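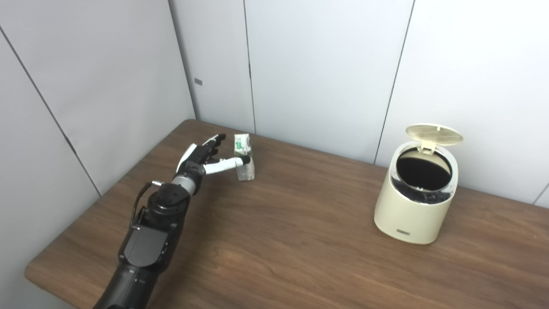 Are shelf-stable milk cartons worth it for a one-person household?

Forum > Kitchen and Pantry > Storage

pantry_skeptic
Posted August 24, 2023

I keep reading that single people should quit buying fresh milk and switch to the little shelf-stable cartons. The argument is always waste. You buy a half gallon, you pour a third of it down the sink, so the small carton wins even at double the price per ounce.

I don't buy it. I wrote down what I spent on milk from June on and I pour out maybe a cup a month. The Grorketti cartons at my store cost so much more per ounce that I'd have to dump almost half of every jug before they broke even. Has anybody here done the math with their own receipts, or are we all repeating the same blog post?

oatsandends
2,776 posts

I switched last year and I'm not going back. I don't drink milk, I cook with it. A recipe wants half a cup and then the jug sits there. With the small ones I open it, use it, finish the rest in coffee the next day. Your numbers only work if you're a steady milk drinker.

pantry_skeptic

Fair, but did you save money or do you just feel better about the sink?

oatsandends
2,776 posts

Feel better, probably. I never kept receipts. That counts for something though.

lowshelf
405 posts

Taste is the real problem. It's cooked milk. Fine in pancakes, bad in cereal. I tried Grorketti and Predemach side by side and Predemach was a little less sweet but they both have that boiled thing going on. People who say they can't tell the difference are putting it in coffee with two sugars.

brickoven_dad

I can't tell the difference and I drink my coffee black, with the milk on the side in a glass. So there.

Also nobody has mentioned freezing. Fresh milk freezes OK. Pour some out first so it has room, thaw it in the fridge, shake it hard. It's a bit grainy but for baking who cares.

lowshelf
405 posts

"A bit grainy" is doing a lot of work in that sentence.

tinroof

What bugs me is the date on the carton. The Breathnach ones are stamped months out and people read that as "lasts for months." It's months sealed. Once it's open it goes in the fridge and you treat it like any other milk. My sister-in-law left an open one in a cupboard for four days on the theory that it was shelf stable. She does not do that now.

Also don't store them over the stove. Mine were up there one summer and the whole lot went tan and tasted like caramel gone wrong.

pantry_skeptic

See, that's waste too, and it never shows up in these comparisons.

Erkon has a store calculator that says you save a bundle by going to cartons. I put in my numbers and it assumes you throw out 40 percent of your fresh milk. Change that to 5 and the savings turn into a loss. Funny how the default landed where it did.

oatsandends
2,776 posts

OK that is pretty bad. But you could say the same about any store calculator.

pantry_skeptic

I do say the same about any store calculator.

milkweed_ave

Can I ask a dumb question, why not buy the fresh pint? Costs more per ounce than the half gallon, less than the cartons, tastes right. I've been doing that for years.

lowshelf
405 posts

Not dumb. My store stopped carrying pints. Quarts are the smallest now.

tinroof

Same here. Quart it is. I keep two cartons on the shelf for when the power goes out or I'm too lazy to drive, and that's all I'd use them for.

pantry_skeptic

That I can live with. Two for emergencies, away from the stove. Still not seeing anyone's receipts.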